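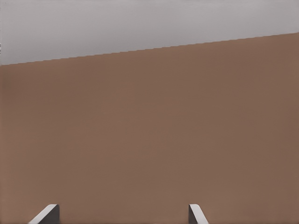
When does the Tendlow branch library close for its repairs? It shuts at the end of October and is due to reopen in the spring, with a smaller temporary service starting in November at the Kellero building on Venedgate.

The dates were confirmed this week by the town's library service, which has been planning the work since a leak was found over the children's section last winter. The roof will be replaced over its full length, and the two front windows will come out so that the frames behind them can be repaired. Heating pipes under the reading room floor will also be renewed. Those pipes date from the original building and have been patched several times.

The temporary library will take up part of the ground floor at Kellero, a former furniture store that has stood vacant for most of the past three years. It will hold 1000 books, a small part of the branch's normal stock, and the selection will be changed every few weeks. Large print titles and picture books will get the most space. Anything else can be requested from the main library and picked up at the desk, usually within a few working days.

Opening hours at Kellero will be shorter than at the branch. The desk will be staffed from 10 a.m. to 4 p.m., with one late evening each week until 7 p.m. Returns can be dropped through a slot beside the main door at any time. The slot at the old branch will be sealed on the last day of opening, and borrowers are asked not to leave books on the step.

Loans taken out in the final two weeks will run until the end of November with no fines. Holds already placed will move to Kellero on their own, so there is no need to place them again. Library cards stay the same.

The branch has 17 public computers. Only four of them will go to the temporary site, and sessions there will be limited to 45 minutes when others are waiting. Printing will be available in black and white only. The local history files will be boxed and kept at the main library, where they can be seen by appointment.

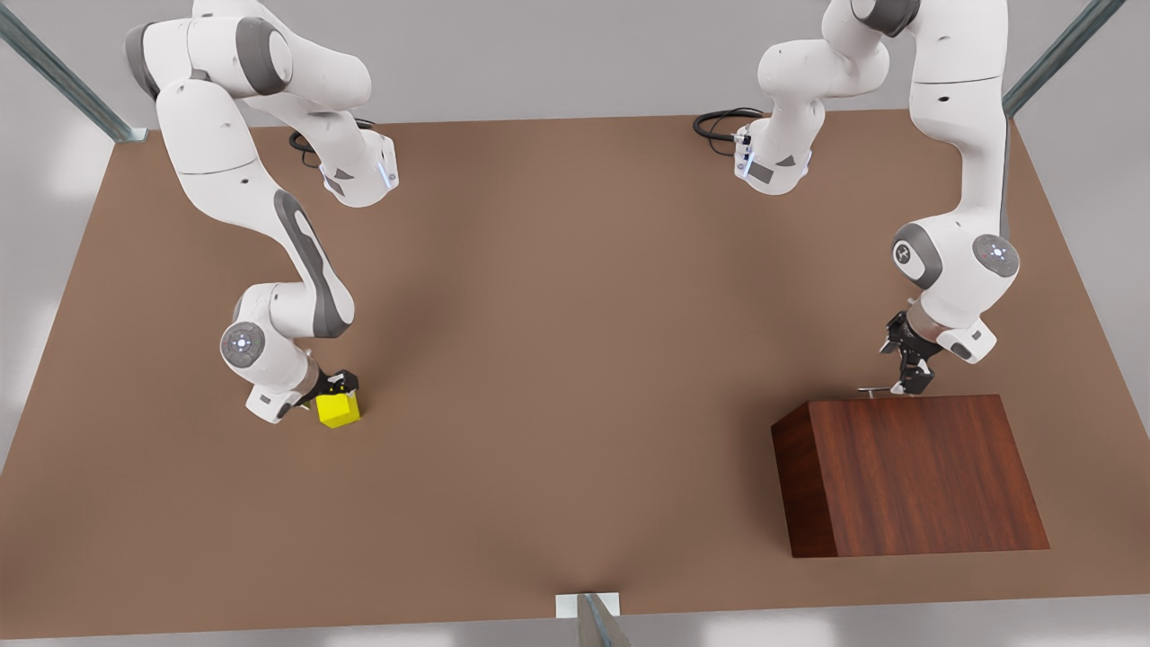
Ulla Forsberg said the shorter hours would be hard on people who work in the daytime, and that one late evening was too little for a part of town where many people commute. She asked for a second one to be added, or for the desk to open on a weekend morning. She also said the walk from the bus stop to Venedgate was badly lit in winter - something she had raised with the town before.

The library service said it would look at the hours again after the first month, once it knew how many people were using the desk and when. It said street lighting was a matter for the highways office and that the comments had been passed on.

A petition asking for longer hours had 462 signatures by the time the dates were announced. It is still open, and paper copies can be signed at the bakery on the corner of Venedgate.

The repair contract has gone to Viklund, a building firm that worked on the Tendlow school gym two years ago. Scaffolding will go up in the first week after closing. The sidewalk in front of the branch will stay open, but the parking spaces along that side of the street will be taken out of use until the roof is finished.

Story time will carry on at Kellero at 10:30 a.m. on its usual day. The homework club moves to the main library, and the evening book group will meet in the upstairs room at the community center - members should check the start time with the desk before going.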